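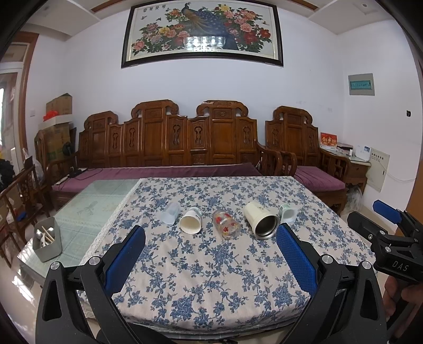

Blue roses on the tablecloth, cups lying down on the job.

Journal > Yarn > Things I Said I'd Finish

The cardigan has two sleeves now, which would be great news if they were the same length. I cast on 103 stitches for the body back in April, and the pattern wanted 100. The extra three have followed me all the way to the armpits.

Lamai Rattanakul told me to rip it back 30 rows. I told Lamai I'd think about it - I've thought about it, and I'm going to block the short sleeve very aggressively and keep my elbows bent.

Next up is the button band. I own one matching button.

Recent posts
Moths 1, Merino 0
Anel Adams Talks Me Into Crochet
A Hat for Nobody's Head

Contact | © Lamb to the Needle | Back to top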